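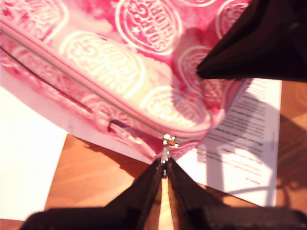
Gripper fingers at the zipper pull of a pink bag.

About Gilthorpe

Gilthorpe helps small workshops, colleges and repair businesses plan what they spend on robot arms. We do not build arms and we take no commission from the firms that sell them. Clients pay us a fixed fee for a written equipment plan, and the plan is theirs to use with any supplier.

We started as a purchasing desk for technical schools. Since then we have written 477 equipment plans, 89 of them for buyers who had never owned a robot of any kind.

How a plan is put together

We ask for the task before we ask for the budget. A client who wants to handle soft goods such as bags, cases and pouches has different needs from one who moves boxes all day. Fabric folds, zippers are small, and gripper fingers have to meet at the right spot. We look at the reach of the arms, the shape of the fingers, the number of cameras and the size of the table, and then we price each item on its own line. 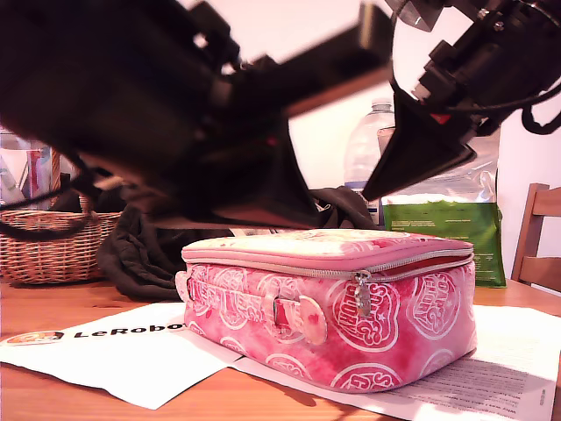 Two arms over the table, with a padded pink case between them.

Every plan covers three years. The first year includes the arms, power supplies, mounts, cables and a computer. The second and third years cover spare motors, replacement fingers, staff time and repairs. Many first budgets we are sent leave out the last two years entirely.

Our Prenier worksheet lists 101 cost items, from table clamps to insurance. Clients keep a copy and can update it without us. 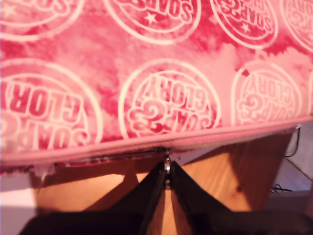 Photo: Gilthorpe

Small parts get their own section in the worksheet. If the job calls for gripping something the size of a zipper pull, we budget for more than one set of fingers and for the hours it takes to try them. We also suggest holding back part of the money until the first trial is done.

Where we work

Our main office is in Bucur, and a second office in Arkeo handles leasing and used equipment. The Arkeo office keeps a price file with 1067 entries for arms, grippers, cameras and parts. It is updated each January and again in July. 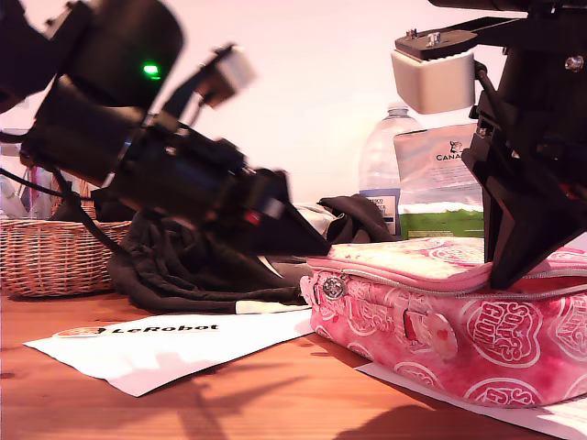
Leasing suits clients with a single project or a grant that must be spent within the year. Buying usually costs less for anyone who expects to run the same setup past the second year. We price both and show the figures side by side.

Working with us

A standard plan takes four weeks from the first call. Send us a short note on the task, the space you have and the date your budget closes. Plans for schools are billed at a lower rate, and updates to an existing plan are billed by the hour. The Bucur office answers the phone from 8 a.m. to 4 p.m.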